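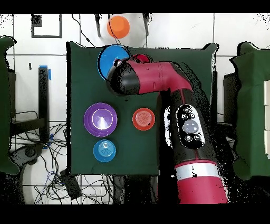 Fig. 3.1 Purple bowl on the left of the table, light blue bowl below it, orange-red bowl to the right.

Section 3 — Laying out, nesting and storing

3.1 Scope

This section applies to the Clasitz mixed-colour bowls and cups when used on a cloth-covered table. It covers preparing the table, placing the pieces, clearing them and storing them. For washing, see section 4. For replacement pieces, see section 5.

The words "left", "right", "front" and "back" are used as seen by a person standing at the front edge of the table.

3.2 Preparing the table

1. Clear the table and wipe the top. Let it dry fully before the cloth goes on.

2. Lay the cloth with the fold lines running front to back. Smooth it from the centre outwards with the flat of the hand.

3. Check the front and back edges. The overhang should be equal to within 2 cm. A larger difference will let the cloth creep towards the heavier side.

4. Lift the cloth at one corner and lower it again if a ridge remains. Do not pull a ridge out from the edge once bowls have been placed.

5. Brush off lint and crumbs with a dry brush.

Note: Felt and other napped cloths hold small particles. Light-coloured bowls show these on the rim when they are turned over.

Caution: Keep leads and cables away from the bowls where possible. A lead dragged over the cloth can carry a light cup with it.

3.3 Placing the bowls

1. Take the bowls out of the crate one at a time. Do not tip out a nested stack.

2. Place the widest bowl first, to the left and towards the back. The purple bowls are the usual choice.

3. Place the smaller bowls next. Leave a gap of 3 cm between rims. This is enough for fingers on both sides of a rim.

4. Set each bowl down level. Press once on the centre of the base and check that it does not rock.

5. Keep rims at least 12 cm from any open edge of the table.

Colours may be mixed freely. Where the table will be used by children, spread the bowls of one colour so that they do not all end up on the same side.

The pieces with concentric rings inside can be used with the others. The rings are part of the moulding. Dry food and fine powder collect in them and need a soft brush, as described in 4.2. 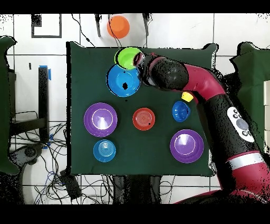 Can bowls of different sizes be stored in one stack?
They can, provided the widest bowl is at the bottom and each bowl sits fully inside the one below. Stop adding bowls when a rim no longer drops below the rim beneath it, and start a second stack.

3.4 Placing the cups

1. Place cups after all the bowls are down. A cup is knocked over more easily than a bowl and is best handled last.

2. Hold the cup near the rim, with one finger inside and the thumb outside. Lift straight up and lower straight down.

3. Stand the cup on its base unless the layout calls for it to lie on its side.

4. When laying a cup on its side, turn the open end away from the nearest edge of the table. Release it slowly and wait until it has stopped rolling. Tapered cups roll in a curve and may come to rest some distance from where they were set down.

5. Leave the space between the front row of bowls and the front edge clear.

Note: If a cup has to stand in front of a bowl, check that the bowl behind can still be reached without leaning over.

Caution: Pieces placed on the floor during setting out are a trip hazard. Pick them up before anyone walks behind the table. Wash them before they are used for food. 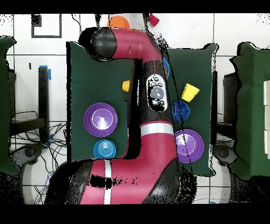
3.5 Clearing and nesting

1. Remove the cups first, starting with any that lie on their sides.

2. Sort the cups by shape. Nest only cups of the same shape, and no more than 3 in a stack. Tall cups grip each other if pushed together — drop them in under their own weight.

3. Empty the bowls and wipe out loose matter. Do not nest bowls that are still damp.

4. Nest the bowls by width, widest at the bottom.

5. If two pieces stick, hold the outer one under warm running water for 21 seconds, then twist gently and pull. Do not lever them apart with a knife or spoon.

6. Shake the cloth outdoors. Fold it along the original lines.

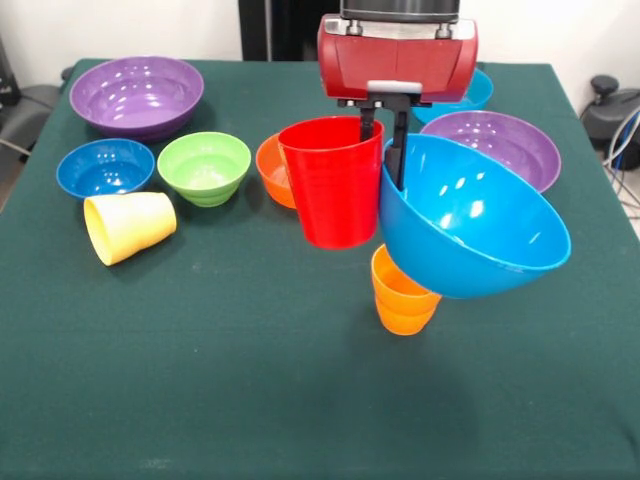

Fig. 3.2 Yellow cup on its side at the left, with its mouth to the lower left; red cup in front of the orange bowl.

3.6 Storage

Store the stacks upright in the Lehner crate, bowls below and cups above. The crate should close without pressure on the lid. If it does not, take out the top stack of cups and store it separately.

Keep the crate out of direct sunlight. Strong colours fade unevenly, red and orange before blue. Fading does not affect use.

Flat lids are stored on edge along the long side of the crate. The Oris divider holds them in place and may be fitted either way round.

Caution: Do not use a piece with a split rim. Small splits are easier to feel than to see — run a fingertip round the rim before putting the piece away.

3.7 Changes to this section

Tue 14 April: rim gap in 3.3 revised; step 4 of 3.4 reworded. Text by Eleri Owen, checked by Vibeke Steinarsdóttir, Ploltthorpe.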